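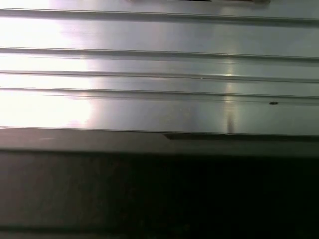
Too much glare, bin the lot, was the first reply after I shared the week's wrist camera views with the rest of the Toft project. Another came a few minutes later, saying a kitchen with no glare in it isn't a kitchen anyone cooks in, so why would we teach from one? I've been going back and forth between the two ever since, and I think I've landed closer to the second (sorry, first person).

If you haven't been following along, Toft is our go at getting an arm to do small jobs around brushed metal, and my part of it is gathering the examples. We're up to 2,714 recorded runs now! Of those, 1,389 were done at Cuvstead and the rest came in from the Vurnau bench, where the light is softer and everyone is, I suspect, a bit more patient than me.

Metal is a pain to learn from. One end of a panel goes nearly pure white and the grooves fade to pale lines, then you look along to the other end and it's plain silver-grey with the brushing showing up nicely. Same panel, same moment. Add a dark patch underneath, close to black, and the camera has an awful lot to cope with in one go. A person would just tilt their head a bit. The model only gets what the wrist gives it.

So the new habit is to keep the shiny ones and label them. I've been through 1,222 runs so far and tagged 203 of them "strong glare", which took two evenings and most of a packet of ginger biscuits. We'll train once with the tagged runs in and once with them left out, then try both versions on the same set of jobs. I have a favourite, but I'm keeping my mouth shut until we've got results.

If you're recording this month, a few small favours please. Leave the blinds wherever you found them. Start some runs with the gripper well out of view, as we're short on those. Don't polish the metal first either, marks and specks are welcome! And put the bench name in the notes, I've got a whole folder from early July that could be from either place.

Uploads go in the Uturness folder as usual, and the old one will be read-only from Jul 24, 2026.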